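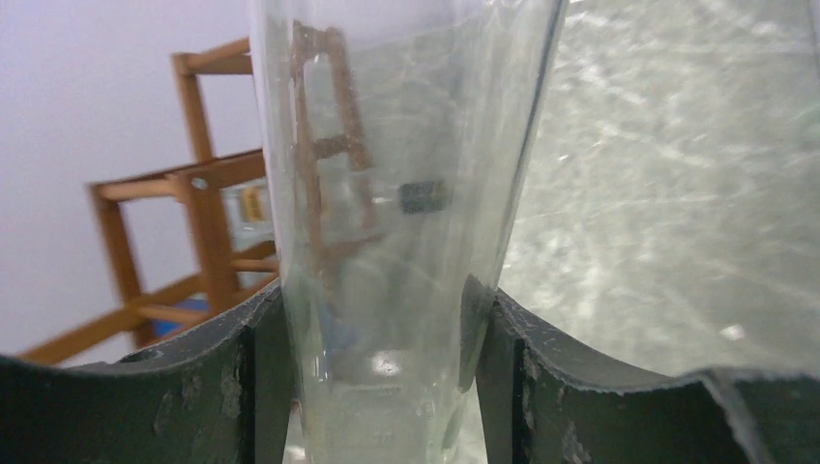

**Notes for my talk at the Skistano workshop evening, June**
Tsegereda Moges. Speak slowly. Water on the left side.

**Opening (do not read, just say it)**

Good evening, everybody. My name is Tsegereda and I have been a member in this workshop for 2 years. By my job I do bookkeeping, so please be patient with my electrical vocabulary. Tonight I will talk about the arm I am building on the bench at the back, and mainly about one question: how do you make a machine hold glass?

Ask who in the room has already broken something with a motor. Wait for the hands.

**Why glass**

- I wanted a job that is hard but small enough for one bench. Taking a glass object, moving it a short distance, putting it down again.
- Glass is difficult for the camera. The camera at the wrist looks through it and finds what is behind, and what is behind is bent. My first program was very sure about things that were not there.
- Glass is also difficult for the fingers. It is smooth, it is round, and many glasses become wider toward the top, so if you squeeze too low the whole thing wants to climb.

Tell the story of the jam jar here, only if there is time. Keep it under one minute.

**The arm**

The arm itself is a second-hand Vikonow. I paid 924 dollars for it, with the power supply, without the manual. (Pause. People usually ask me if this was a good price. I think yes, but I had to replace two bearings.)

The controller board is from Hoarau. I chose it for the colour of the connectors, this is the truth, and afterwards I learned it also has current sensing on each channel. I use this current reading as my poor person's force sensor. When the fingers touch, the current rises, and the program stops closing.

**The fingers**

Here I should slow down, it is the centre of the talk.

The fingers are scratched everywhere and I have decided not to repaint them. Each time the arm missed, it left a mark, and I went to look where the mark was. Most are near the inner edges. From this I understood that my approach was too wide on one side, and I corrected the offset in the software.
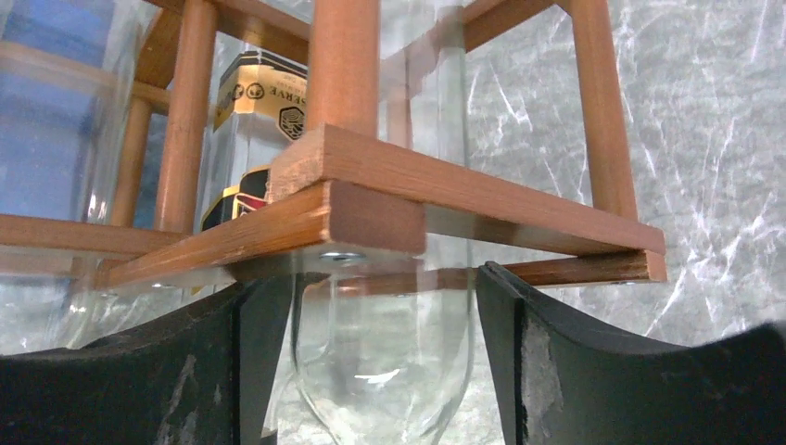
Bottles in a rack are a different exercise from a glass which stands free. The rack has dowels and slats, and the fingers need to have hold of the glass without leaning on the wood. So the program now has two limits:

1. how far the fingers may open when they are near the rack,
2. how quickly the wrist may turn while it is holding something.

The second limit came late. I was proud of the speed and I did not want to give it up – my neighbour at the bench convinced me in one evening with a mop in his hand.

Say also: neighbouring bottles confuse the edge detection. Clear glass in front of wood, with more clear glass beside it, gives edges everywhere. I still mark some of the positions by hand and I am not ashamed of it.

**What I would do differently**

- Start with plastic cups. I was impatient.
- Fix the rack to the table before the first test. Check the screws underneath.
- Write down every change of a parameter. I lost one full weekend because I had changed the closing speed and forgot it.
- Soft pads for the fingers. I have ordered a sheet of silicone from Fudier and will cut it with the knife, the laser is not allowed for this material. (Ask Skistano people to correct me if the rule is changed.)

**Demo**

Only if the network is behaving. Everybody stays behind the yellow tape, safety glasses for the first row. If the arm stops in the middle, press the red button, wait, home it, begin again. Do not talk while it is homing, I always press the wrong key when I talk.

**Questions**

Likely: can it pour? No, the wrist cannot carry a full bottle far enough out.
Likely: is the code shared? Yes, on the workshop drive, in my folder. The comments are half in Amharic, I am translating them.

Thank the organizers. Leave the spare fingers on the table for people to touch.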